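Ticket 569
Subject: Name and gender marker change not carrying over to benefits record
Opened by: Merle Cartwright, front counter, Bustby office
Assigned to: Gunnel Kvam, records systems
Opened: 10/20/24
Priority: High
Status: Closed

Cartwright:
Resident came to the counter with a certified court order for a change of name and gender marker. I entered both in Veseck under Person > Legal Changes and attached the scan. Veseck shows the new name and the new marker. The benefits record in Gredel shows the new name and the old marker. The resident's medical card was printed from Gredel, so the card is wrong and the pharmacy turned it down.

I tried the following before opening this:
Logged out and back in.
Pressed Resend to Gredel twice. Got "Accepted" both times.
Checked that the order number was filled in. It was.
Tried to change the marker directly in Gredel. The field is grayed out for counter staff.

Resident needs a working card. Please advise.

Kvam:
Thanks, I can see both resends. The name and the marker travel in separate messages. The name message posted. The marker message was accepted at the door and then parked in the review queue with code 28, "supporting document type not on list."

What document type did you pick for the scan?
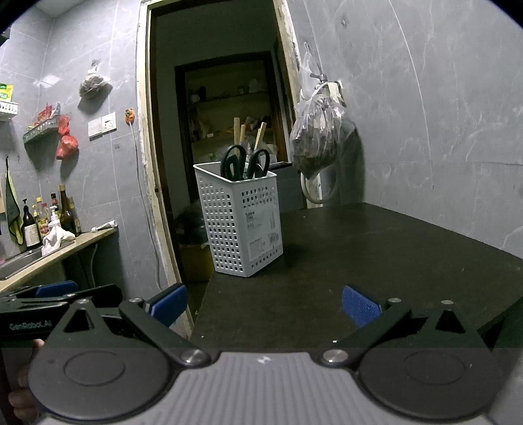

Cartwright:
"Court order, other." There is no choice for a gender marker order. There used to be one called "Court order, vital record" and I would have used that. It is missing from my list now.

Kvam:
It was retired in the September update. The update notes say it was folded into "Court order, other." The list on the Gredel side was never changed to match, so Gredel still expects the old type and parks everything else.

Ran a search on the review queue for code 28. There are 24 parked messages across all offices. Bustby has the most. All of them are marker changes, and in every case the name went through fine. None of these residents would have been told, since Veseck gives the counter an "Accepted" either way.

Cartwright:
Is this tied to the new rule on birth certificates? Two people here assumed the state had shut off marker changes altogether and have been telling residents that.

Kvam:
No. The birth certificate rule covers the vital records office only. Benefits records go by the court order and that policy has not changed. I checked with the policy desk before answering. Please pass that along to the counter and ask them to call back anyone who was turned away.

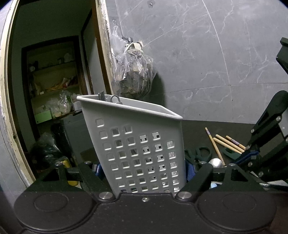
Workaround for your resident, until the list is fixed:
1. Open the case in Gredel and go to Notes.
2. Add a note with the order number and the words "marker correction, code 28."
3. Send me the case number by internal mail. Do not put the resident's name in this ticket.
4. I will release the message by hand.
5. Wait for the marker to change on screen, then reprint the card.

Do not press Resend again. Each press makes another parked message and I have to clear them one at a time.

Cartwright:
Note added, case number sent.

Kvam:
Released. Please check.

Cartwright:
Marker is correct in Gredel. Card reprinted, and the new one reads correctly. One thing left over: the appointment letter in Jireš still has the old title in the greeting line.

Kvam:
Jireš keeps its own copy of the title and refreshes it every 168 hours. I forced a refresh on this case. For the others it will catch up by itself after the release.

Cartwright:
Letter is right now.

Kvam:
Update on the main problem. The new document type was added to the Gredel list and tested with a dummy case. Name and marker both posted, no code 28. The parked messages have all been released. Each office will get its own case list so cards can be reprinted and mailed at no charge.

Still open under a separate request: changing the "Accepted" message so it says when something has gone to review.

Cartwright:
Bustby list received. OK to close.

Resolution: Document type list in Gredel updated to match Veseck. Parked messages released by hand.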